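**Cahier de paillasse, juin, conservation des aliments**

Troisième essai de congélation du bouillon de légumes, lot Sunel. Rappel pour ceux qui prennent le cahier en route : on cherche combien de vide laisser dans le bocal pour qu'il survive à la nuit. Les deux premiers essais ont surtout produit du verre.

Préparé ce matin : bocaux Brindow de 756 ml, remplis à 700 ml. Mauvaise idée de Davoud, que j'ai approuvée par écrit, donc mauvaise idée de nous deux. Deux fêlures au col, une au fond. Repris avec 500 ml de bouillon : rien à signaler, couvercles légèrement bombés, c'est tout. Je note que la mère de Lihua remplit les siens à moitié depuis toujours et qu'elle n'a pas eu besoin d'un protocole.

À faire : refaire la série avec les bocaux droits. Ceux à épaules cassent tous au même endroit, pile là où la glace pousse vers le haut et rencontre le verre.
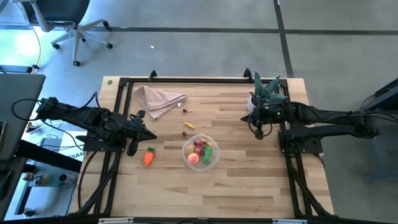
*Le plateau en bois, une carotte factice et les deux bras noirs.*

Côté carottes (les vraies), comparaison blanchies / crues. Blanchies trois minutes, égouttées, étalées sur plaque avant mise en sachet. Les crues sont sorties molles et vaguement terreuses. Nasrin leur trouve « du caractère ». Elle a repris des blanchies.

Le sachet Totik ferme bien à condition d'essuyer la glissière. Je l'écris en gros parce que je l'ai déjà écrit en petit : ESSUYER LA GLISSIÈRE. Le n° 107 s'est ouvert dans le tiroir du bas et tout le persil de Hooman sent désormais le poireau.

Crème fraîche : décongelée au frigo, elle tranche. Fouettée, elle se rattrape à peu près pour une soupe, pas pour autre chose. Setareh a voulu la servir sur des fraises. On ne recommencera pas.

Congélateur Kaijage : la porte givre encore côté charnière. Le joint a été nettoyé, retourné, insulté. Il faut le changer. D'ici là, ne rien coller contre la paroi gauche, et arrêter d'y mettre des glaçons « juste pour midi ».

16 h 40. Étiquettes refaites au crayon gras, le feutre part à la condensation. Reste un bocal sans étiquette, contenu beige. Lihua dit houmous, Davoud dit fond de volaille. On le décongèle demain dans l'évier, sur une assiette creuse.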